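# Five fingers' worth of difference

By the time I reach Stokthorpe, Halina Tokarz has already swapped the gripper pads twice and is itching to do it again. She has two designs to compare, the slim Veler and the stubbier Gemier, and a job that makes both of them sweat: picking switches out of blue parts bins. I love this sort of test - small, fiddly and brutally fair.

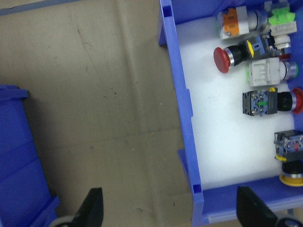 Why not use suction instead? Suction cups need a flat, sealed surface to hold on to, and switches and terminals offer very little of that, so fingers remain the better bet.

Each pad set gets 800 picks. The Veler managed its first 11 without a fumble and then dropped the twelfth with a clack that made Aníbal Cuervo look up from his soldering. Gemier's pads are slower to close but far more forgiving when the approach angle is off, and I found myself cheering them on!
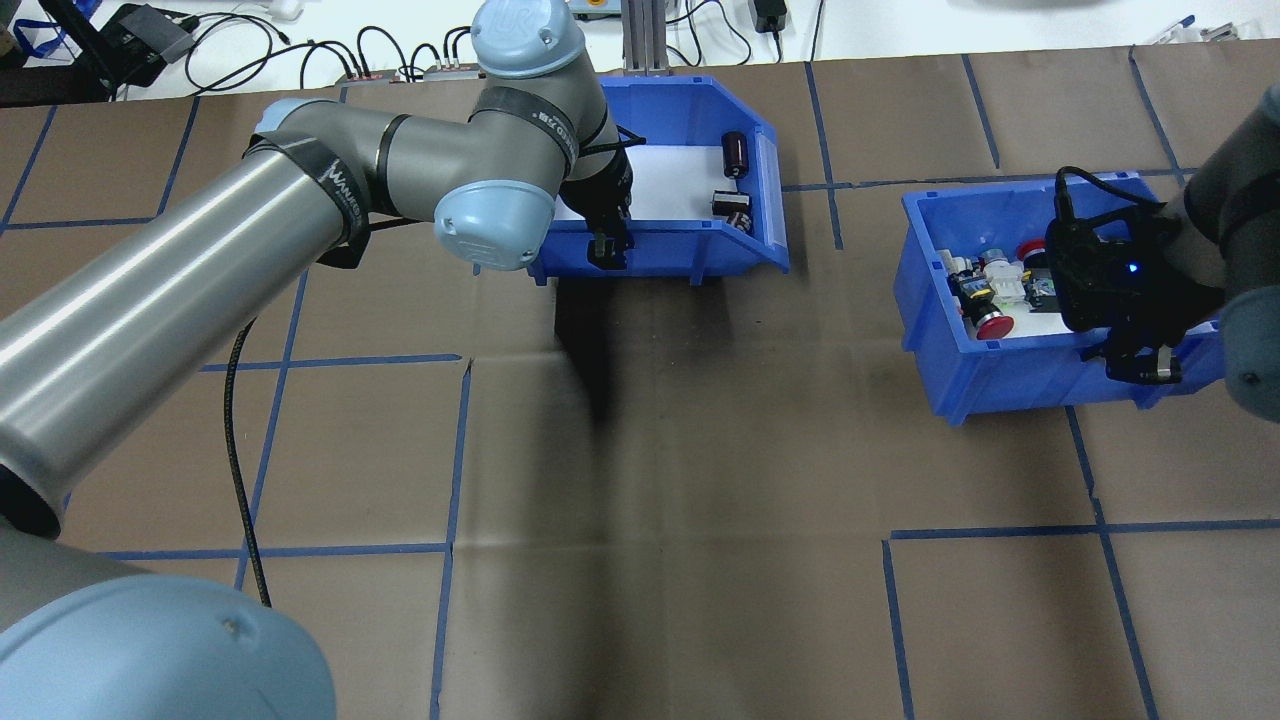 Timing is where the two-armed trials get exciting. Cuervo wants both arms busy at once, and his controller has to keep them from arguing over the same patch of air. Giving each gripper its own bin helps a great deal, and so does the blue tape grid on the brown paper, which lets him call out a position across the room. Next he'll try a shared bin, with softer pads due in April.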